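Barnen Kitchen Practice Kit
Set-Up Guide, Section 5: Placing the Arm in the Simulated Kitchen

By now you should have the Barnen software installed and the license key entered, and if you got through Section 4 without any red messages, well done! This part is more fun, as you finally get to see your arm standing in a kitchen. Set aside a quiet half hour and keep your project notes nearby.

Before you start

You will need the Flavon scene pack (version 7 or later) and the arm profile you saved as Kornell at the end of Section 4. If you gave your profile another name, that's perfectly fine, just pick that one wherever we say Kornell.

5.1 Load the kitchen

1. Open the Scene menu and choose Flavon Kitchens.
2. Select the layout with the short counter beside the range, then click Load. The first load is slow, and the progress bar likes to sit still for a while near the end. Please let it finish.
3. Go to Robot, then Attach Profile, and choose Kornell.
4. Click Place at Counter. The arm moves to its starting position facing the work area.

5.2 Bring the gripper over the counter

1. Switch the control panel from World to Gripper. (We all forget this one, so do check it twice.)
2. Set the speed slider to 5. You are welcome to go faster once you know the layout.
3. Move the gripper out over the left end of the counter and lower it in small taps of the down arrow.
4. Stop when the flat underside is just above the marble, then turn the view until you can see both the gripper and the cooktop.
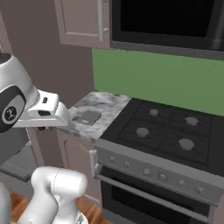

Figure 9. Gripper held low over the left end of the counter, next to the gas range.

Your view may be turned a little more to one side than ours. As long as you can see the countertop and the stove grate together, you are in good shape for the next steps.

5. Click Save Pose and type a name you'll recognize later.

Note: Cabinet and backsplash colors can be changed under Scene, Finishes. Changing them does not affect saved poses, so feel free to play!

Caution: Do not drag the arm with the mouse while Contact Check is off. It can pass straight through the counter, and a pose saved that way will be rejected when you run your first task. If this happens, press Home and begin again from step 1 of 5.2.

When your pose appears in the list, go on to Section 6, Picking Up Your First Object.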